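Reusing Corrugated Boxes for Storage

July 6, 2020

I keep spare parts and paper files in cardboard boxes, and most of them arrived here as packaging for something else. 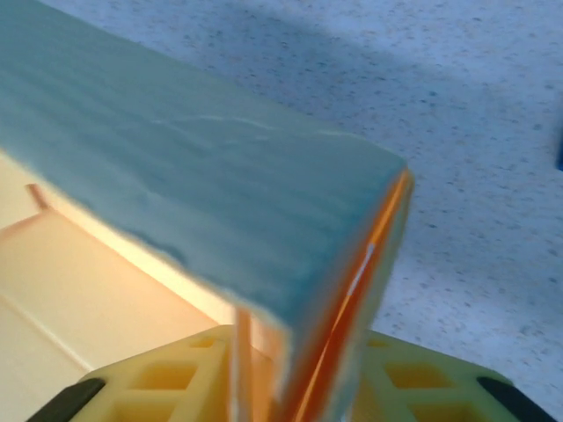 The first check is the corrugation direction. On a side wall the flutes should run vertically, so that the load from the box above passes along them. A wall with horizontal flutes folds much sooner under the same weight. I press the panel with a thumb at mid-height, and if it gives easily the box goes to recycling.

Creases come next. A shallow crease in the facing paper is mostly cosmetic. A crease that has flattened the flutes underneath acts as a hinge, and the panel will bend there every time. Dents along the rim matter for stacking because the lid no longer sits level. I had one Tromia carton with a crushed rim that leaned a little further each week until I moved it to the top of the pile.

We use cookies to improve your experience on this site. By continuing to browse you accept our cookie policy. Accept | Settings

Corners are the part I reinforce. Paper tape, two strips, one inside and one outside, pressed down with the back of a spoon. Dirceu Andrade uses hot glue on the joint and gets a stiffer result, but the glue takes up space inside and catches on folders.

I went through the whole shelf last November and had 17 boxes left at the end. Two of them are double wall and hold the heavy items (bench fittings, the old Weleo manuals). The rest are single wall and I keep those to stacks of two.

Labels go on the short side, in marker directly on the board. Adhesive labels lift after one summer in that room. I write the contents and a shelf letter, nothing else - the longer descriptions I used before were out of date within a month.

Still to do: the bottom shelf, where the boxes sit straight on the floor. I have some battens cut for it and need to find the screws.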